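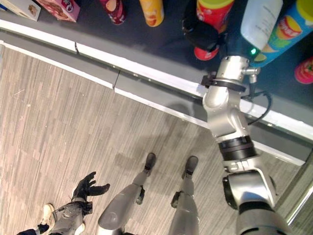
Jana Vogler would like the last bus to wait just ten minutes longer, and she told the meeting so before most people had found a chair. Her shift at Thiele finishes at the very moment the 40 pulls away, and she has walked home along the river road more evenings than she cares to remember. There was a good deal of nodding at that, and by the time the tea came round it was clear that Zerport had plenty to say on the subject of its buses.

The new timetable starts in October. As it stands, the 40 will run every hour instead of every half hour through the middle of the day, with the last departure from the market square brought forward. In return the village gets 2 early buses that it has never had before, which will please anybody catching the first train, and the route will be stretched as far as the surgery, something people have been asking for since the old one closed.

Nkrumah Dankwa, who plans the routes for the bus firm Flamach, brought maps and stayed a good hour after he was due to leave. He explained that the midday buses carry very few passengers outside the school holidays, and that the money saved would pay for the morning runs. He did promise to take the matter of the last bus back to his office, though he was careful to say it was only a promise to ask.

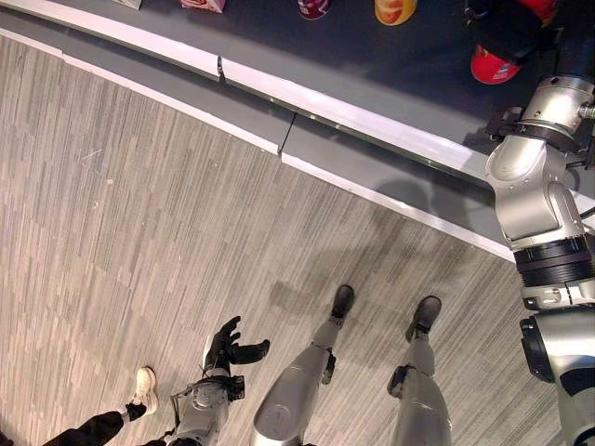

A petition to keep the half-hourly service has been going round since the spring, and Wiebke Haberkorn hopes to hand it in with 3,000 names, counting the neighbouring villages as well. She has been out with her clipboard in all weathers – including one very wet Saturday market – and says people have been kindness itself, even the ones who drive everywhere.

Fares stay as they are until the new year. Children under six still travel free, and the over-65s can go on using their present passes without filling in anything new. Comments on the timetable can be left at the library or given to any driver, and Mr Dankwa expects to be back with an answer before the printed version goes out to households.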